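Pick fails on black trays when one sits on a carton, fine on the bench

Posted in: Manipulation software > Perception and grasp planning
Tags: depth, segmentation, grasp planning, head camera

Suleiman Iyamu

I'm working on a tray handling task with a two-arm robot and a multi-finger hand. The trays are black with a raised rim. Picking from the yellow bench works most of the time. Picking the one that lies on the cardboard box does not. The planner either finds no grasp or returns one several centimeters inside the carton, and the collision check then throws it out.

Setup, in case it matters:

Perception: head camera only, color plus depth, one cloud per attempt. A segmentation model trained on 428 labeled views gives the tray mask.

Planning: sampling planner, 200 grasp candidates per attempt, scored by rim contact and wrist clearance.

Control: joint impedance on the arm, position control on the fingers.

The view with the hand open and angled toward the box:
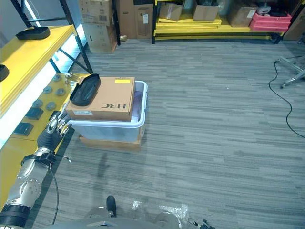 What I have tried so far

1. Raised the depth confidence threshold. Fewer bad points, but the tray almost disappears from the cloud.
2. Turned off hole filling. The bad grasps stopped and I got no grasps at all.
3. Retrained the segmentation with 18 more views of a tray on cardboard. The mask looks right to me now, so I doubt that is the trouble.
4. Moved the support plane estimate from the bench to the box top. Slightly better, but the normal jumps between attempts.

I would like to avoid adding a wrist camera if this can be fixed in software. Has anyone had a similar case?

Nkechi Isah

Item 4 is where I would look. Your tray overhangs the left edge of the box and is tilted, so it doesn't share a plane with the carton. If your pipeline assumes the object lies flat on its support, the pose will be pulled toward the box top and your grasp ends up inside it. The bench hides this error because a tray there does lie flat.

Things I would change, in this order:

Fit the support plane to the cardboard only. Subtract the tray mask first and grow it by a few pixels, or the rim points leak into the fit. The plane will also be steadier if you average over several depth images. One cloud per attempt is not enough for a black object.

Drop the flat assumption and fit the rim instead. Take the rim outline from the color mask, keep the depth points you trust along it, and solve for the full pose with your tray model. Black rims are poor in depth, but you don't need many good points if they are spread along both long sides.

Mask the arm using the joint states. In your view the forearm and the cable below the wrist cover a good part of the left side. The arm model will remove the forearm. It won't remove the cable unless you add some padding there, and a stray cable can look like rim to a fitter.

Also log the rejected grasps with the reason. With 200 candidates you should be able to see whether they all fail the same check. If they do – and I think they will – it's the pose and you can leave the planner alone.

We had the same fault on the Skallar cell and the rim fit cleared most of it. Our logs had 509 attempts before we noticed that all the failures were on tilted parts.

Montri Rojanasak

Just put matte tape on the rims. Depth works fine after that.

Omolara Nnaji

Tape will help the depth but it won't fix the tilt, so I would do what Nkechi says first.

One thing to add on the control side. Once you have a tray in the hand, hold it up in front of the head camera and estimate its pose again before you plan the place. The grasp at one end leaves a long lever, and a small slip in the fingers turns into a large error at the far end. I run this as a separate state called "verify" between lift and place, with the arm holding still while the images are averaged. If the pose differs too much from the expected one, it goes back to the pick state and doesn't try to place.

Keep the tray steep enough that the camera gets the whole inner face. That way you can fit the full outline and aren't relying on the rim alone.

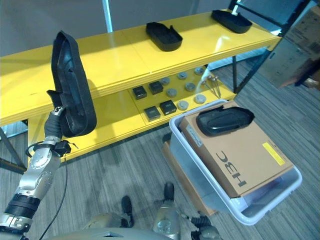
Tray held close to vertical by one end, inner face toward the head camera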